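Groda Press: Call for Sensitivity and Continuity Readers, Middle-Grade Fantasy

Groda Press is recruiting readers for the third and fourth volumes of the Kudine sequence, a middle-grade fantasy series by Kevser Kaplan. The work is paid, remote and part-time. It consists of reading unpublished manuscripts against the published volumes and reporting errors in plot, chronology, naming and the rules of magic.

Background

The first 2 volumes run to 148 chapters in total. The series glossary, kept in our story database Skurano, holds 2869 entries covering characters, places, spells, objects and terms. Of these, 393 are marked as unresolved, meaning that the published text gives conflicting information or none. Volume three returns to the island school of Işık and depends on many of the unresolved entries.

Duties

Read the assigned manuscript section twice: once straight through, once with the glossary open.
Record each conflict in Skurano with the chapter, the sentence and the earlier passage it contradicts.
Grade each conflict as minor (spelling, eye color, day of the week), moderate (travel times, ages, who knows what) or major (a spell that works against its stated rules).
Submit a written report on pacing and clarity for readers aged nine to twelve.
Flag wording about disability, religion or family background that may need a second look by the editor.

Readers do not rewrite text. Proposed fixes may be entered in the comment field and are passed to the author. 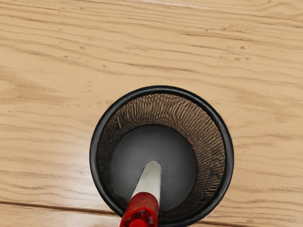 Do I need to have read the published volumes before applying?
Applicants who have not read them are welcome, but both must be finished before the first manuscript section is released. Groda Press supplies the e-book files after the reader agreement is signed.

Requirements

Fluent reading knowledge of American English.
Previous experience with at least one long fantasy series, as editor, copy editor, reviewer, librarian, bookseller or beta reader.
Ability to write a conflict report without quoting more of the text than is needed to locate the problem.
A computer with a current web browser. Skurano does not run on phones.

Knowledge of Turkish is useful for the place names in Işık but is not required. A pronunciation list is provided.

Workload and payment

Manuscripts are released in sections of six to eight chapters. Each section has a reading period of ten working days. Payment is a fixed fee per section, stated in the agreement, and is made after the report is accepted. Reports returned for missing chapter references must be corrected before payment.

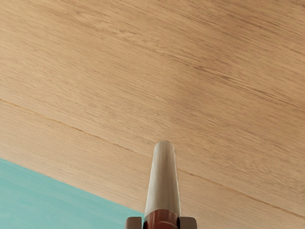 A second reader checks the same section independently. The two readers do not see each other's entries until both reports are in. Where their grades differ by more than one level, the series editor decides and notes the decision in the glossary.

Confidentiality

Manuscript files may not be copied, printed or shared. Readers may not post about plot, cover art or release dates before publication. Public reviews of the two published volumes written before the agreement may stay online; new reviews of the series may not be posted while the agreement is in force.

How to apply

Send one document containing the following:

A short account of your reading or editing experience.
A sample conflict report, one page at most, on any published fantasy novel of your choice. Cite the edition used.
The number of sections you can accept per month.

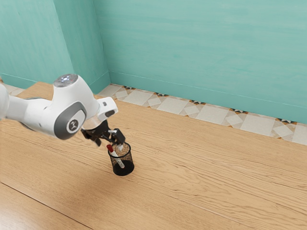 White robotic arm and black mesh pen holder.

Applications go to the editorial office through the form on the Groda Press contact page, with "Kudine reader" in the subject field. The closing date is Friday, June 14, 2024. Selected applicants will be sent a paid trial chapter from volume one with errors inserted, to be returned within five working days. Applicants who are not selected will be notified by e-mail. Sample reports are deleted once the selection is complete.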